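# The small bottle problem
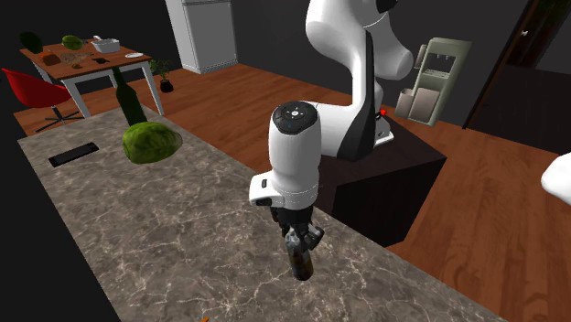

*A small dark bottle over the worktop, in a computer-drawn kitchen.*

Open any cupboard in Stullbridge and you'll find a little bottle of something that was going to change dinner. Smoked this, aged that, a few drops of the other. Mine is from Lasden, cost more than the chicken I put it on, and tastes to me of warm soy sauce.

I wanted to know whether I was missing something, so in August I asked Jyoti Rajput to run a tasting in her café after closing. She cooked one pot of plain rice and one of lentils, and dressed them with Lasden's drops, a rival from Egan, and supermarket soy thinned with a splash of vinegar. We had 31 tasters, all of them told only that they were trying three seasonings.

The soy and vinegar came first. Egan was a close second. I had expected to enjoy this more than I did, as I'd put the Lasden bottle last myself and then found I had marked it top on the lentils.

Bhavana Raju, who buys for a delicatessen and stocks both brands, was not impressed by my method. "You gave people rice on a paper plate at nine at night," she told me. "They were hungry. They liked salt." Fair enough. But when I asked what a better test would look like, she said people should live with a bottle for a month, by which time they've paid for it and would quite like to be right.

The labels don't help. Lasden's promises "depth" and says the sauce is rested for 50 weeks. Rested compared with what? I wrote to ask and got a leaflet about barrels.

Gangadharan Poojary cooked in hotels for 30 years and keeps one bottle of fish sauce by the hob, which he replaces when it's empty. He thinks most home cooks under-salt, then go shopping for the answer. I suspect he's right about the shopping. I'm less sure about the salt, having eaten at his house.

Jyoti has kept the rest of the Egan. She says it's good on eggs, and I haven't been offered any.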